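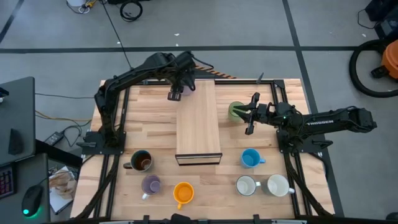
Figure 1. Square tabletop with a long wooden board and two small cups, one purple, one light green.

3.2 Cup colour and how much people pour

Earlier work on drinking vessels mostly looks at shape – tall against short, wide against narrow. Colour gets less attention, and where it does come up the drink is usually coffee or hot chocolate. We wanted plain tap water. No taste to speak of, no smell, nothing to match a colour against.

Forty adults took part, all staff or students, recruited through a notice in the Szabo building in April. Each poured five times, with a short break between pours. Instruction was the same every time: "pour yourself a normal drink". No mention of volume. Jug was opaque, refilled out of sight, weighed before and after by the second author (Pugh). Two people asked whether they had to drink it. They did not.

Pours into the darker cups came out larger. The gap was small but went the same way in most people, and it did not shrink over the session, which we had expected it to. One likely reason is that the water line is harder to see against a dark wall, so people keep going untill they hear the pitch change. Several said as much afterwards. Kim has suggested running it again with ear defenders and we think that is worth doing.

Left-handed pourers were kept in. Dropping them changes nothing worth reporting. Time of day we did not control properly – mornings were busier, and people who had just come up the stairs may well of been thirstier. A question on last drink taken was added partway through, too late to use for the whole group.

Whether any of this holds for drinks served to somebody else is a separate matter. Pouring for a guest has its own rules, and we come back to that in 3.4.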